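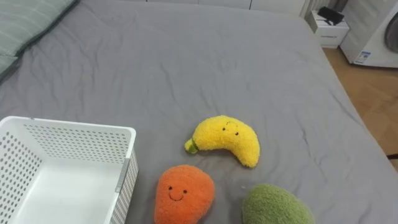 What does a buyer receive when he orders a manipulation kit?

The buyer receives the arm, the hand, the head camera, the recording software and a period of support, and each of these has to be judged separately before a price can be compared with another price.

Dovstead Technical College
Service Robots in the Home, Unit 3
Handout: How to review a kit for tidying tasks
5 Sep 2018

Purpose of this unit

In the first units we spoke about robots as machines. In this one we speak about them as something that is sold. Many of you will work later in a company that must choose between two or more offers, and the person who chooses is often not the person who will use the robot. For this reason the review must be written so that both of them can read it.

Our case is the Plerkis kit from the firm Gistano. The kit is offered to schools and small laboratories for work with household objects. The competing offer in this unit is the service of Derkach, which does not sell the hardware but rents it by the month and sends the recordings back in a finished form. Please read both offers before the seminar. The Gistano manual has 31 pages and you need only the chapters on setup and on the hand.

The task we use for comparison

Both offers are tested with the same task: soft toys lie on a bed and must be put into a basket. The task looks like a game for children, but it contains most of the difficulties of a home. The surface is soft and gives way under pressure. The sheet makes folds, and a finger can catch a fold together with the toy. The toy changes its form when it is held. The basket is light and moves if the hand touches its rim.

A hard table is easier, and sellers like to show their product on a hard table. When you read a brochure, look first at what is under the object.

Points of the review

1. Reach. Can the arm come to the far side of the basket without the wrist pressing on the rim? Write down the position of the stand before you begin, and do not move it between attempts.

2. Hand. A hand with several fingers can hold a soft object in more ways than a simple gripper, but it also has more ways to fail. In your notes separate "the hand closed and did not hold" from "the hand held and lost the object on the way". These are different faults and they are repaired by different people.

3. View. The head camera looks from above. When the hand goes down, it may cover the object at the moment which interests us most. Check whether the offer includes a second view, and whether it costs extra.

4. Cables. This point is missing in almost every student report. A cable at the wrist must have enough length for the full turn of the joint, and it must not lie on the sheet and pull it.

5. Recording. Ask in which format the data is saved, and if you can open it without the software of the seller. With the rental service this is the most important point, because after the contract ends you keep only the files.

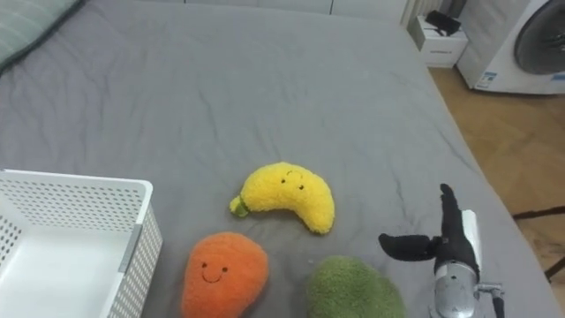 6. Support. Send one real technical question to the seller before buying and note how many working days pass until a useful answer comes. An automatic reply is not counted.

On the number of attempts

The Gistano offer speaks of 2000 recorded attempts as a suitable quantity for one household task. You should not repeat this number in your review as if it were a result. It is a recommendation of the seller, and the seller also sells storage. What you can write is how many attempts your own group made, under which conditions, and how many of them you accept as correct.

An attempt is correct when the toy lies inside the basket with its whole body and the hand is free of it. A toy which hangs over the rim is not correct, also when it falls in later by itself. Groups in former years did not agree on this rule before starting, and their tables could not be joined together.

Vary the start positions. If the toys always begin in the same place, you measure only how well the robot repeats one movement. Change the order too, and change the distance to the basket. Leave the pillow where it is, as a pillow belongs to a bed and a customer will not remove it for the robot. 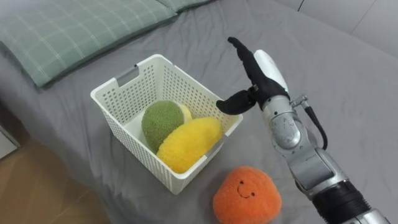

Figure 2. Robot hand beside the basket, two plush toys inside and the orange one on the sheet.

Buying or renting

With Gistano you pay once and carry the repairs after the warranty. With Derkach you pay every month, and a broken hand is exchanged, but you wait for the exchange and in this time the laboratory stands still. For a course which runs a whole year I consider the purchase more reasonable. For a single project the rental is better, if the question of the files is settled in writing. You may come to another opinion, and you will not lose points for this if your argument is clear.

One more remark about the glove. A fabric glove over a robot hand changes the friction and must be mentioned in the review together with the material. If one offer is tested with a glove and the other without, the comparison has little value.

Homework

Write a review of one of the two offers. Use the six points in the given order and use complete sentences. Photographs from the seller's brochure are not accepted as evidence. The reviews are discussed in the November seminar, so please bring a printed copy and the table of your attempts.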